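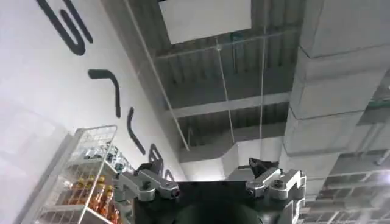

How do you get into the Collet open day? You sign up at the front desk of the Herum building in Cisham, any Saturday in April, and they give you a paper badge and a time to start walking.

Mine was number 59, which meant a 10:30 start, and I had such a good morning! Collet is a store and a warehouse under one roof, and I'm a sucker for places like that. The ceiling is bare metal decking, all ribs and beams, and the white wall has big dark painted lettering on it that you can only read if you back way up (I never backed up far enough).

What I loved most were the drinks. They keep them on white wire racks, clear bottles up top and the orange ones below, and the color against that white wall is just lovely. I must have spent ten minutes there. The tour sheet says the store carries 882 different items and that 119 of them are drinks, so there was plenty to talk about, and our group did talk. Someone wanted to know about glass returns, someone else about chilled shelves, and we got a long, happy answer on how heavy stock goes low and gets pulled forward every evening before closing.
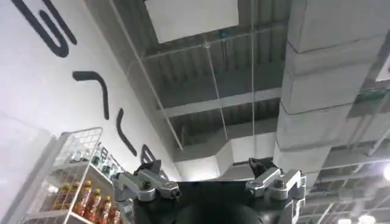
A reader going by Sunetti wrote in after my first short post to say that the wire shelves are the best part of any stockroom, that dust falls straight through them, and that solid ones always end up sticky.

I believe it, and I'm pricing wire shelves for my pantry now. The ones I like are 36 inches wide, a tight fit beside the door.

Parking is behind the building. Bring a sweater, the loading side is drafty.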